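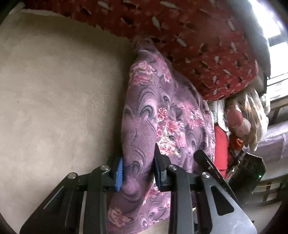
How many times does a person have to fold a blanket before a machine can learn to do it? At Jelorlow, the current working number is 400, spread over as many different homes as the company can get into.

Thulani Hlongwane arrived at that number mostly by being wrong about it. He runs collection for Jelorlow, which gathers examples of ordinary household work and supplies them to teams training robots. When he started, he asked for 100 good recordings of each task. They were made in one room, by three people, with one gray blanket. The model trained on them folded the gray blanket well. Given a patterned one on a carpet, it reached for the middle of the cloth and stayed there.

"It had learned our room," Hlongwane says. "It knew where the table was. I don't think it knew much about blankets."

The next round went out to people's houses. Collectors now carry a hand-held gripper, a two-fingered tool with a camera on it, and work through a list of jobs using whatever the household owns. There is no robot on site. The person's hand supplies the motion, the camera records what the fingers meet, and software later works out the path the gripper took through the room.

Cloth is the part of the list everyone would like to skip. A mug has a handle, and the handle is in the same place tomorrow. A fleece blanket on the floor has no fixed shape at all. To pick it up you have to find a fold or make one, close on it from both sides, and then deal with the fact that the rest of the blanket has moved. Fleece at least bunches up between the fingers and gives them something thick to hold. A bed sheet is harder, and a thin lining fabric is worse than either.

Then there is everything nearby. Bedrooms are full of other cloth: covers hanging over edges, curtains, cushions, sheets. A system that has seen only a single blanket on a bare surface has no reason to know where one piece of fabric stops and the next begins. Hlongwane's instructions to collectors therefore say very little about tidying. They may move anything breakable and anything private. The rest stays where the household left it.

In-ho Um joined as a collector and now trains the others. A new person gets one afternoon with her and a pile of towels. Most of them, she says, are too quick. They have been picking up laundry all their lives and they do it without looking, and at that speed the fingers are already shut by the time the camera has a clear view of the fold.

"I ask them to slow down, and then they go much too slow, like they're defusing something," Um says. "It takes an hour or so to get back to normal. Normal is what we want."

She also has to talk people out of hiding their mistakes. If a grip slips, the collector is supposed to keep recording, go back, and take hold again. Early collectors stopped and started over, so the first sets contained almost no recoveries. Robots trained on them had no idea what to do after a missed grasp. They would carry on with the fold, moving empty fingers through the air to the place where the corner should have gone.

The rule now is that a slip stays in unless the tool itself has failed. A loose pad ends the recording. So does a dead battery, or a child who wanders in, in which case the file is erased before the collector leaves the house.

Households come through Maeng, a small agency that used to book homes for furniture catalogs. It pays the residents, explains what will be recorded, and goes through the rooms with them beforehand. People can rule out a room or a closet without saying why. They can also ask for a visit's recordings to be deleted later. Five households have asked so far, and the sessions were pulled from the sets that had already been built with them. Hlongwane describes that as a slow and annoying job, and says the company now keeps its files in a way that makes it shorter.

Back at the office, each recording goes to Drelano, a review program Jelorlow wrote for its own use and has never been fond of. A reviewer marks where the grip begins and where it ends, and adds a line of plain text: pick up blanket, fold toward window, smooth with side of finger. The text matters more than it used to. Customers want to be able to tell a robot what to do in words, and a set with sloppy labels produces a robot that does sloppy things when asked.

Um reviewed for two months and didn't enjoy it. She did come away with strong opinions about labels. "Fold" was being used for folding in half, folding in thirds, and in one case for rolling. She wrote a page of definitions that is now taped above every desk.

One set of recordings from June shows what the work looks like in numbers. The target was 400 blanket folds. After review, 388 were kept. The missing 12 were lost to blurred video, a software fault that scrambled the gripper's path, and one collector who had fitted the finger pads badly and not noticed. All 12 will be recorded again in other homes.

Whether 400 is enough depends on who is asking. Mideck, a customer building a laundry robot for care homes, wants more sheets and fewer blankets, and wants them on beds with rails. Another customer cares only about towels. Hlongwane would like to settle the question with a proper test, training on smaller and larger sets and comparing the results on fabrics none of them contain. He has asked for the robot time twice.

Meanwhile the list keeps growing. Fitted sheets were added last month over Um's objections. She can't fold one herself, she says, and neither can anyone she has trained, so the first recordings will be of people doing it badly in a variety of bedrooms. Collection begins once the new pads arrive.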